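Moving to a smaller town for work, did it pay off for you?

Vodstead Town Board > Living Here > General chat

mapleporch
Hi all, long-time reader, first-time poster, so be kind! I've been offered a job in Vodstead and we'd be leaving an apartment in Boster that we really do love (creaky floors and all). The pay is a bit lower but rent would be too, and we have 2 kids who would finally get a yard. I keep going back and forth on it every night over the dishes.

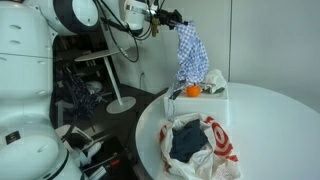
tuesdaysoup
We made the same move nine years ago and I'd do it again tomorrow. The first winter was lonely, I won't pretend it wasn't, but then the kids started school and suddenly we knew half the street. Go walk around on a Saturday morning before you sign anything, and get a roll at the bakery by the bus stop while you're at it!

gravelroad_4
I'm going to disagree a little, with love. Rent is lower, sure, but we needed a second car within four months and that ate up every penny we'd saved. The Belay bus stops running at seven in the evening. If either of you works late, think hard about that.

tuesdaysoup
The bus is fair, I'll give you that one. We live close enough to walk to most things so I forget. But you're out past Bekance, gravelroad, that's hardly town!

gravelroad_4
It's town enough to pay town taxes, my friend.

mapleporch
Oh, this is so helpful, thank you both. I hadn't thought about the bus at all and my husband does work late two nights a week. We may come up in July and stay a few days to see how it feels. Is the lake warm enough for swimming by then?

tuesdaysoup
Warm enough for kids, anyway. I only go in to my knees.

Contact the moderators | Copyright Vodstead Town Board | Back to top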